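Speaker notes: Teaching hands with old PCs
(Platmont meetup, March, my bit is straight after the tea break)

Slide 1. Title
Say hello, thank Marta Derkach for sorting the slot. Ask who has ever put memory into a computer. Hands up. Then ask who did it without swearing. (Pause, there's usually a laugh.)

So I work on a project called Sutosero, and we collect examples of small fiddly jobs on computers so that a learning system can have a go at copying them. Seating memory, closing a socket lever, pushing a plug home. Jobs you and I do half by feel, and couldn't explain very well if somebody asked!

Slide 2. The real thing
Give them a few seconds to look before talking.

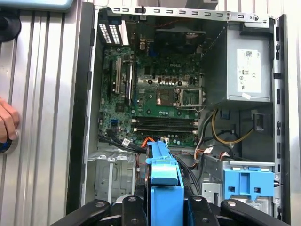
Wrist camera view: Dell tower on its side, CPU socket open, no memory fitted.

This is what the learner gets to see, so it's worth being fussy about it. Point out the open socket and the pins. Those pins are the bit I lose sleep over (bend a few and that board is finished). Point out the cables as well, because cables are a pain. You nudge one and the next example looks different from the last. I used to tidy them every time, then I stopped, and I'm glad I did. Real computers are messy inside and I'd like the system to know that.

Slide 3. How an example gets made
Keep this short, I always go on too long here.

One go at one job is one example. The person driving says the job out loud, does it, and marks it good or bad at the end. We keep the bad ones. A fumble followed by a decent recovery is gold, and for months we were throwing those away, which still makes me wince.

Slide 4. The numbers
We recorded 2,285 examples. The target was 2,000, so I was feeling quite smug. Then Marta went through the labels and found 965 where the start was marked too late and the reach had been chopped off. All of those had to be gone over by hand. Tell the biscuit story if there's time.

Slide 5. Boards that don't break
We use a stand-in board too, mostly white and grey plastic, with a chip in a raised socket frame and a blue memory slot. It's for practice and for new drivers. You can be clumsy with it, which is lovely, and you can come at it from odd angles without holding your breath.
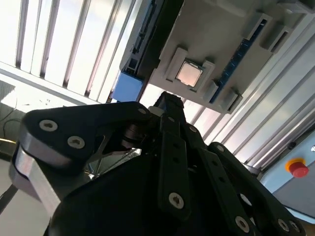
The big question was whether examples from the stand-in would help at all on a real board. My own view is yes for the reaching and lining up, and much less for the pushing, where the feel is so different. Ledesma, our partners on the labelling side, think I'm being too gloomy. Leave that open, it's a good one for the pub.

Slide 6. What I'd do differently
Write the labelling rules before recording anything. Swap drivers more often, as everyone has their own little habits and the learner picks them all up (mine is hovering). Agree what "good" means, with 2 people marking the same batch separately and then comparing.

Slide 7. Questions
Someone will ask about speed. It's slow, say so cheerfully. Someone will ask if they can have the data: tell them to talk to Zundov, who look after the sharing side, and put the contact slide back up.

Water is on the left of the lectern. Clicker goes back to Marta.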